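Stosari Beutelwechsel, Datensatzkarte und Hinweise zum Greiferfehler

Stand: 3. November 2018
Bearbeitung: Robel Hailu, Standort Wirnau
Betrifft: Version 2 des Datensatzes, alle Teilpakete

Der Datensatz enthält Aufzeichnungen eines zweiarmigen Systems, das mit Plastikbeuteln und kleinen Papierkörben arbeitet. Insgesamt sind es 3.000 Episoden. In 494 davon steckt ein Fehler in den Greiferdaten, der in Version 1 nicht bemerkt wurde. Wer mit Version 1 trainiert hat, sollte den Abschnitt "Was kaputt ist" lesen, bevor er weiterarbeitet.
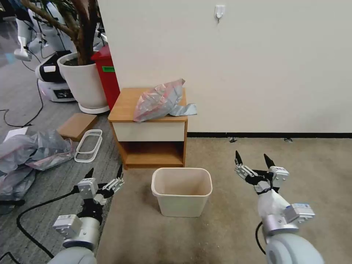
626 Wörter

Aufbau

Gearbeitet wird vor einem Nachttisch mit Schublade und offenem Fach. Der Papierkorb steht davor auf dem Teppich, der Beutel liegt auf der Tischplatte. Die Lage des Beutels ist nicht normiert. Er wird vor jeder Episode von Hand hingelegt und darf über die Kante hängen. Die Position des Korbs schwankt zwischen den Episoden, der Nachttisch bleibt stehen.

Beide Arme tragen Parallelgreifer mit schwarzen Fingerspitzen. Die Steuerung läuft über Wamoment, die Aufzeichnung über den Logger Ponce. Beide Programme haben eine eigene Uhr. Das ist für den Fehler wichtig.

Was kaputt ist

Beim Start einer Episode gleicht Ponce seine Uhr mit Wamoment ab. Ging dieser Abgleich schief, wurde keine Meldung ausgegeben, und der Logger lief mit dem alten Versatz weiter. Bild und Gelenkwinkel passen in diesen Episoden zusammen, die Öffnungsweite des linken Greifers aber nicht. Sie kommt zu spät. Im Protokoll ist der Greifer noch offen, während er im Bild schon am Beutel schließt.

Der rechte Greifer hängt an einem anderen Kanal und ist nicht betroffen.

Aufgefallen ist es erst, als ein Modell aus Version 1 auf dem System lief. Der linke Arm zog an, bevor der Greifer zu war, der rechte hielt den Beutel fest. Der Beutel riss, der linke Arm lief ohne Last weiter und stieß gegen die Vorderkante des Nachttischs. Die Kraftüberwachung hat nicht angesprochen, ihre Schwelle war nach einem Umbau im Oktober zu hoch eingestellt. Gestoppt wurde über den Handtaster. Verletzt wurde niemand, eine Fingerspitze musste ersetzt werden.
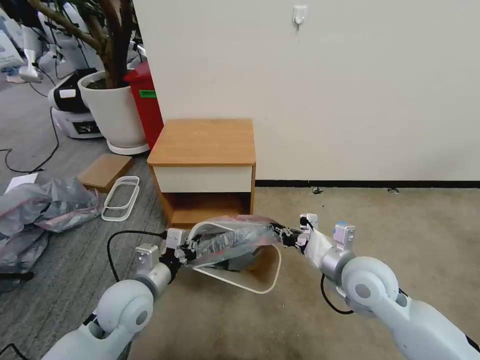

Besonders schlecht sind die Episoden, in denen beide Greifer gleichzeitig am Beutel sind. Dort hängt die Zugrichtung des einen Arms davon ab, wann der andere zugreift, und ein kleiner Versatz reicht für eine falsche Bewegung. Bei einarmigen Abschnitten ist der Schaden geringer, die Daten sind trotzdem falsch.

Was in Version 2 geändert ist

Die 494 fehlerhaften Episoden liegen jetzt im Ordner "versatz". Sie sind nicht gelöscht, weil einige Nutzer nur die Bilder brauchen. Der Lader überspringt den Ordner, solange man ihn nicht ausdrücklich angibt.

Bei 110 dieser Episoden konnte der Versatz aus dem Motorstrom nachträglich bestimmt werden. Für sie gibt es eine korrigierte Greiferspur in der Datei "greifer_links_neu". Die ursprüngliche Spur liegt unverändert daneben. Für die übrigen gibt es keine Korrektur, der Motorstrom wurde dort nicht mitgeschrieben.

Das Feld "erfolg" wurde nicht angefasst. Es wird von der Bedienperson gesetzt und sagt nichts über die Qualität der Zeitstempel.

Änderungen am System

Ponce bricht jetzt ab, wenn der Uhrenabgleich fehlschlägt. Die Schwelle der Kraftüberwachung steht wieder auf dem alten Wert und wird beim Start im Protokoll ausgegeben. Gelernte Modelle laufen in Wirnau vorerst nur mit reduzierter Geschwindigkeit und mit einer zweiten Person am Taster. 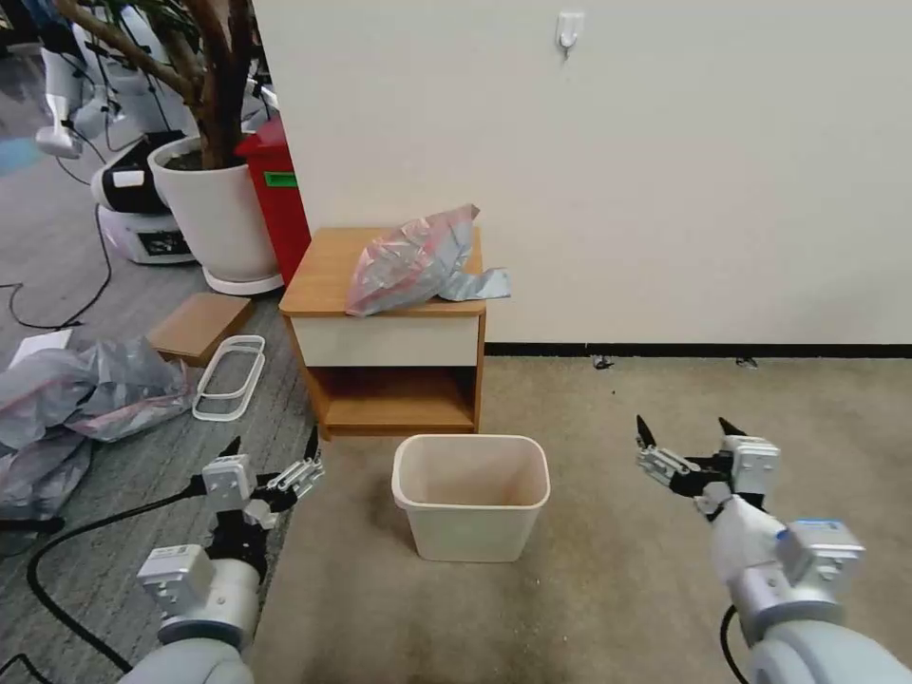 Offen ist noch, warum der Abgleich überhaupt scheitert. Der Verdacht liegt auf dem Netzwerkschalter, an dem auch das zweite System hängt. Nachstellen ließ sich der Fehler bisher nur, wenn beide Systeme kurz hintereinander gestartet wurden, und auch dann nicht jedes Mal.

Bekannte Einschränkungen

Es gibt nur einen Raum, einen Nachttisch und eine Beleuchtung. Im Hintergrund stehen Topfpflanze, roter Behälter und weitere Geräte. Modelle, die nur auf diesen Bildern trainiert wurden, haben bei uns schon auf kleine Umstellungen schlecht reagiert.

Lose Kabel und Folie auf dem Teppich sind nicht annotiert. Kraftwerte sind nur für die Handgelenke vorhanden, nicht für die Finger.

Version 1 bitte nicht mehr weitergeben. Prüfsummen für beide Versionen stehen in "pruefsummen.txt". Wer weitere Episoden mit Versatz findet, schickt die Episodennummer und den ungefähren Zeitpunkt des Griffs an Robel Hailu. Ein Video ist nicht nötig.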